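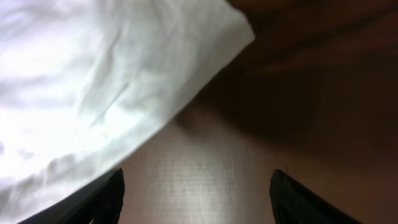

A white cloth on the table beside the open black fingers of the gripper.

Local Business | Equipment & Planning

Linen service weighs a second folding arm before fall budget

By the time the coffee is ready at Jelier, the small linen service behind the old feed store, there is usually already a stack of napkins waiting to be dealt with, and for most of the shop's life dealing with them has meant a person, a table and a good deal of patience. Lately it has also meant a robot arm with a two-fingered gripper, and the question now in front of owner Ishbel Crichton is whether to buy another one.

She is in no hurry, which anyone who has done business with her will recognize. Crichton kept her first delivery van so long that the mechanic offered to buy it off her as a keepsake, and she has brought the same spirit to the arm, which the shop has been leasing from Bikoseck, an equipment dealer that handles mostly used and demonstration machines. The lease runs out at the end of August. Before then she has to choose between sending the arm back, keeping it on at the monthly rate of $690, or buying it outright and adding a second beside it.

"I like it very much," she said on a walk through the back room last week, stopping twice to straighten a pile. "I like a lot of things very much. That doesn't mean I can pay for two of them."

The work the arm is being tried on is the plain end of the business: white napkins and small cloths that go out to restaurants and church suppers and the occasional wedding. Thin cloth is hard for a machine. A box stays the shape of a box, but a napkin bunches up differently every time it is put down, and the gripper has to come in low over the table and find an edge or a corner it can take hold of. Crichton says she hadn't given a thought to how she picks up a napkin until she had to explain it to somebody who was writing it down.

The somebody was Euan Guthrie, who came to Jelier to run the pressing machines and has ended up looking after the arm as well. He is the one who keeps the notebook, a fat green one with a rubber band around it, and the notebook is what the budget will be built on. In it go the hours the arm ran, the hours it sat waiting, the cloths it had to try again, and anything that had to be replaced. Guthrie would like people to understand that the waiting column matters as much as the running one.

"Everybody asks me how fast it goes," he said. "I'd sooner they asked me how much of my morning it takes. If I'm walking over there every few minutes, then we've bought a machine and we're still paying for the person too, and that's a different sum from the one in the brochure."

His own sum, which he was kind enough to go through at length, starts with the lease and then keeps going. There are the gripper fingers, which he counts as a supply item like thread or starch. There is a maintenance plan, priced by Bikoseck at $685 a year for each arm. There is a better lamp for the table. The one they have now throws hard light on white cloth, and Guthrie suspects that a softer one would make the folds easier for the camera to pick out, though he hasn't been able to borrow one to try. And there is floor space, which at Jelier is always spoken for. A second arm would go where the mending table stands, and the mending table would have to go somewhere, and so far every somewhere has turned out to be in front of a door.

Two other dealers have been asked for prices. Van Loon sent a quote for a new arm with installation and a day of training included, and Crichton allows that it is a handsome quote, nicely bound. It is also well above what she has set aside. Lemix, which mostly sells conveyors and sorting tables, suggested she put off the second arm for a year and spend the money on a feed tray, so that cloths reach the one she has already spread out a little. Guthrie was doubtful about that when the letter came and has been warming to it since. A tray has no lease, he points out, and if it doesn't suit them they can keep scissors in it.

There is also the matter of who does what. Jelier has seven people on the payroll, most of them part time, and Crichton told them at the outset that nobody's hours would be cut during the trial. She has kept to that and means to go on keeping to it. What she would like, if the figures allow, is to move some of the folding hours over to mending and deliveries, where the shop has been turning work away. Two restaurants asked this spring for table linens to be repaired as well as washed, and she had to tell both of them to ask again later - a thing she did not enjoy saying to customers of long standing.

The plan, as far as there is one, is to run the arm for another 60 hours on napkins alone before anyone signs anything. Guthrie had hoped to try it on dish towels too, and perhaps tablecloths, but he was talked out of it on the grounds that the budget ought to rest on the work the shop does most. The tablecloths will go on being folded by two people walking toward each other, the way they always have been, and to be fair it is quite a pleasant thing to watch.

Crichton had a word of advice for other small shops thinking along the same lines, and she offered it while looking for her glasses, which were on the shelf by the starch. Ask for the lease terms in writing, she said, and ask what happens in the last month, when the dealer wants an answer and you are busy. Hers calls for 30 days' notice if the arm is going back, a line she did not notice until she had read the thing a second time. She has marked the date on the wall calendar in red, and again in the notebook, in case the calendar gets covered up by delivery slips.

Jelier expects to settle on its equipment budget before the lease is up. Shops that would like to compare notes are welcome to stop by on weekday mornings. Guthrie is generally in the back room, and he will bring out the green notebook for anyone who asks.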